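The Okance Result

The paper said 2,000 demonstrations. Pilar Villalba had 13 pages of it on her lap and a pen that had stopped working.

"Cloth is the problem," Ivana said over the phone. "On a table, the policy trained on hand demonstrations packs a box every time. On bedding it drops to 12 out of 20."

"And with the new data?"

"We don't have the new data. You're collecting it."

Pilar wrote the number on her wrist with an eyeliner pencil. The method was simple enough. Put the small things on the bed, put them in the box, take them out, mess up the duvet, start again. Ivana wanted the folds different each time.

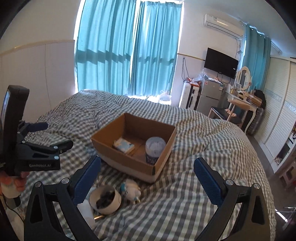 By evening she had stopped thinking about her hands. She called Ivana back.

"I go slower near a fold," she said. "I didn't at first. Is that bad?"

Ivana was quiet, typing. "Dardo sees it in the curves too. The policy is slowing down in the same spots."

"So it learned that from me."

"Keep going until May," Ivana said.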